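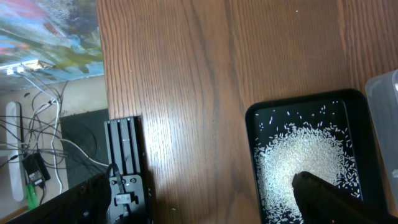 A gripper finger in a tray of uncooked rice.

Bench robot budgeting is the practice of working out what a small manipulation set-up will cost before anyone has signed for it. It is usually done on one sheet of paper, and usually done again a few months later on several. The term covers the arms themselves, the grippers, the cameras and the computer, together with the large family of cheap objects without which none of the others can do anything.

Background

Early buyers treated the arm as the purchase and everything else as stationery. The habit was described by Begoñe Valcárcel in a set of planning notes known as the Watudero sheet, after the small workshop where it was drawn up. The sheet divides spending into "things with a serial number" and "things from the kitchen shop", and observes that the second column is never approved in advance and never stays empty. Valcárcel's first version gave the kitchen column a single line. The current one gives it 11.

Main cost headings

Arms and mounting. A pair of arms is commonly priced as two arms. The rail, the brackets and the screws that hold them to a table are priced later, often by a different person. The table is seldom priced at all, being assumed to exist already. At Watudero the arms came under the Trivetti order and the mounting hardware under the Sandhu order, with the result that one arrived in July and the other did not.

Grippers and wrist cameras. Fingers are a consumable, although few suppliers care to put it that way. Leandro Iglesias recommends buying a spare set with the first order, while the budget holder is still in a good mood.

Power and cabling. This heading is reliably underestimated. Every device brings an adapter, every adapter wants a socket, and the sockets are on the wrong wall. Extension leads should be listed by length, and the length should be measured along the floor, where the cable will go, and not through the air, where the plan drew it.

Computing and storage. Recorded sessions from several cameras fill disks at a rate that surprises purchasers every time. The usual remedy is a bigger disk, followed by a meeting.

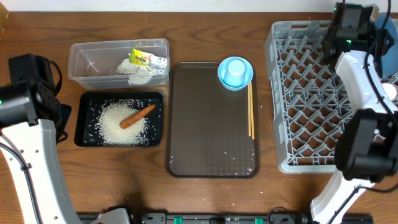
Props. Bowls, cups, chopsticks, trays and dish racks are the working material of household manipulation, and they go missing like teaspoons. The standard advice is to buy duplicates of each item in the same colour on the same day, as shops discontinue things out of spite. Dry rice is cheap by the bag, but it spreads, and a dustpan belongs on the same order. Carrots pose a problem of their own. They have no asset number, they cannot be depreciated over three years, and a Brusus purchasing form once rejected a bag of them for lack of a warranty.

The figure of 2000

Small laboratories often set aside a round sum of 2000 for sundries. Hortensia Tello, who audited the Watudero accounts, found 172 separate receipts charged against it, the majority for items costing less than the time taken to file them. She proposed a petty cash tin. The proposal was adopted, and the tin was entered as a sundry.

Criticism

Leire Vidal has argued that detailed prop budgets give a false sense of order, and that a buyer does better to fix the tasks first and shop afterwards. Amparo Segura takes the opposite view — that tasks are in practice chosen according to what is already in the cupboard, and that the cupboard should therefore be bought with some care. Both positions are cited in the notes to the Watudero sheet, which recommends a contingency and declines to say how large.

See also

Consumables; Cable management; Petty cash; Total cost of ownership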